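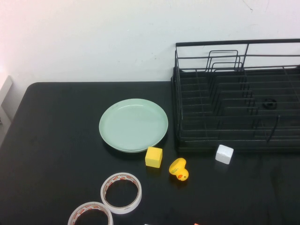 Loading a dish rack is the job Ju-won Baek would hand to a machine before any other, and Baek told Zetunen so in the first week of the trial: plates are flat, racks are full of thin wires, and most arms that cope well with blocks do badly with both.

Zetunen today opened orders for the Seol Tabletop Kit, a package of hardware, software and practice objects for teaching a robot arm to sort and put away household items. The kit is intended for college laboratories, technical schools and small development teams that need a repeatable workspace but do not have the staff to design one.

The Seol kit is built around a black tabletop and a set of ordinary objects that differ in shape, size and stiffness. The household set includes a plate, a wire dish rack, foam cubes, a rubber duck and rolls of tape. Users may add items of their own, and the company encourages them to do so once the first exercises have been completed.

Training is organized around short tasks. An operator guides the arm through a task by hand controller, and the Seol software stores each run together with the operator's notes. When enough runs have been collected, the software prepares a control program that can be tested on the same table. Zetunen recommends 200 guided runs for a single task such as standing a plate in the rack, and 800 for a mixed task in which the arm must first choose the correct object.

"Customers asked us for a table that looks like the end of a kitchen counter on a normal day," Zetunen said in a statement. "They wanted dark wire on a dark surface and soft things next to hard things. Those are the conditions in which their earlier systems had trouble, and we have kept them in the standard set."

The kit was tried over 52 working days at Traston, a training center where students with no earlier experience in robotics carried out most of the guided runs. Students worked in pairs, with one at the controller and the other resetting the table between runs. Traston reported that new pairs were ready to record usable runs by the end of their second session. It also asked for clearer reset instructions, and these have been rewritten for the release version.

Baek, whose comments were collected at the close of the trial, was positive about the plate exercise and less so about the soft objects. The foam cubes were easy to pick up and hard to place squarely, Baek noted, and the grip settings took too many steps to change. Zetunen has since moved those settings to the main screen. A further request, for a way to pause a run and resume it without losing the record, is under review and is not part of the present release.

The Seol Tabletop Kit is offered in 2 versions. The standard version contains the tabletop, the household set, the hand controller and a software license for one workstation. The laboratory version adds a second controller, a spare household set and licenses for a full classroom. Neither version includes a robot arm. A list of supported arms is supplied with each quotation, and customers who are unsure about their equipment may request a compatibility check before ordering.

Installation and service will be handled by Bisteck, which will also stock replacement objects and rack parts. Service requests received before noon will be answered the same working day. Operator training may be booked separately and is held at the customer's site.

Deliveries of the standard version begin in July. The laboratory version will follow when classroom licensing has been completed, and customers who order it now will receive the hardware first if they wish.

Schools and laboratories may request a quotation or arrange a demonstration through the Zetunen sales office. Demonstrations are held every Monday at 10 a.m. and include time for visitors to operate the controller themselves. Advance registration is required.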